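Flivden review (PC)
By Drahomíra Rusnák
14/12/2020

Flivden is a turn-based strategy game about running a river kingdom with too many heirs. You pick one of the royal children, build a small court, and try to hold the throne until the old queen's map is finished. I played on normal and saw the credits after 57 hours.

The map has 136 provinces, and each one has a local lord with a memory. I turned down a marriage offer from the lord of Havden early on. He closed his bridges to me 84 turns later, in the middle of a war, and I lost an army on the wrong bank. I liked that a lot more than I liked losing the army.

Battles are on a hex grid and go quickly. Archers are too strong until you unlock shields, and cavalry is barely worth the upkeep. Sieges are the weak spot. You wait, you click through the same three events, and you wait again.
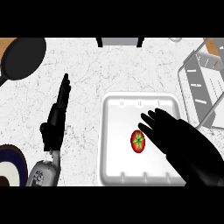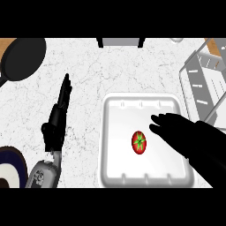

A red tomato in a white tray on a marble countertop, both pictures.

The interface needs work. Trade routes are buried two menus down, and the tooltip for loyalty covers the button you want to press. Text is small on a laptop and there is no scaling option. Autosave runs every turn, which gets slow late in the game once the treasury passes 2,000 crowns and every court starts sending envoys.

Music is by Drahomíra Vaněk, mostly strings and a low drum. The winter theme is the best of it. There is no voice acting apart from the opening.

If you played Wultovis, the court system will feel familiar, though the fighting is better in this one. New players should start with the Goh family, who have two safe borders and a decent harbor. I had one crash, during a coronation, and the autosave brought me back to the same turn.

Score: 7 out of 10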